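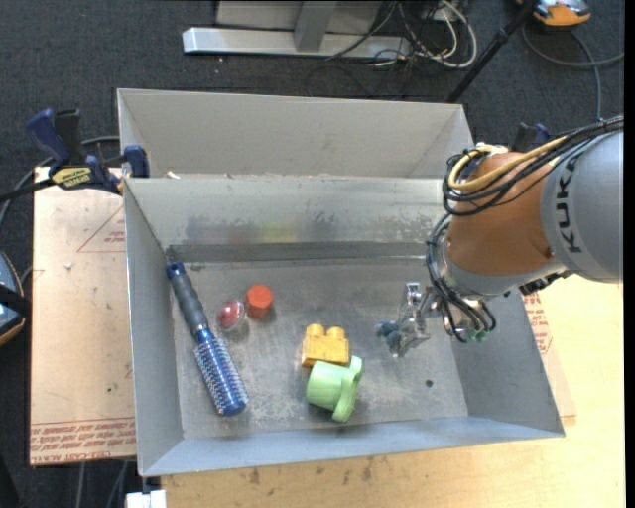
Print this message | E-mail this message
Search the archive: Enter keywords Go

Subject: Re: [swapshop] small stuff, what do we do with it
From: Matěj Kopecký
Date: 30 Jan 2023

Ctibor, all,

Quick one, writing this between things so excuse the mess.

On Mon-whatever-it-was Ctibor Hájek wrote:

> Can we please agree what happens to the small household items that
> come in? Combs, brushes, toy parts, plastic pots with lids, single
> bits of games. At Nirkgate they all go in the one tub by the door
> and by the end of the month it is a soup. People do not dig. I
> watched a woman lift two things off the top, look at her fingers
> and leave. In December we threw out 11 bags from that tub alone,
> after paying to haul it. I would say stop taking it altogether.
> Clothes, books, kitchen, tools, finished.
>
> Also who has the key to the Pelto cupboard. Asked twice.
>
> C.

OK so. I don't want to stop taking it. At Osden the small stuff is what gets kids in the door and the parents follow and buy a lamp. But agree the tub is bad. We had one just like it and got rid.

What we do now at Osden, works fairly well:

- shallow, not deep. If you can't see the bottom it's too full. One layer
- toys apart from everything else, always
- game pieces go in a zip bag with a label or they go out. No label no shelf. A lone die is fine, people want dice
- anything with a lid, open it before it goes out. Found a tooth in one. Milk tooth but still
- hair things: combs and hard plastic only if they wash clean. Brushes with hair packed down in the bristles, bin, don't be a hero about it. I did try the baking soda soak (60 minutes, warm water) and the plastic ones came out OK, the padded ones stay soggy for days and smell
- batteries out of everything before it gets near a shelf!! Swai had the leaking one, you all remember

Price: flat. We don't sticker small things any more, took longer to sticker than they were worth. One price for the lot of it, sign on the wall, done. Did cause an argument about a brass thimble but whatever.

And a clear-out every 6 weeks, properly, down to the bare metal/wood/whatever your shelf is. Not "when we get to it". If it's been through two clear-outs it's not selling, it goes. Mixed plastic we can't recycle here, the yard at Swai won't take it either, so that is trash and costs us, I know. Ctibor is right on that part. So be pickier at the door. It's allowed to say no thank you. I know some of you hate doing it, have the sign do it for you, I can send the text of ours.

Would like to try the shallow thing at Nirkgate for one round before we vote on stopping. I'll come over and help set up if someone lets me in the back, parking there is horible.

Other bits:

Coat rails. Osden has 2 spare, one has a bad wheel. First reply gets them, you collect.

The till tape we all ordered is the wrong width. Don't open it, going back.

Pelto key: I had it. Sorry. It's in the blue envelope now, behind the counter, top drawer, where it should of been.

Have to run, more tonight if theres questions

M.

0 shares | 6 comments
Print this message | E-mail this message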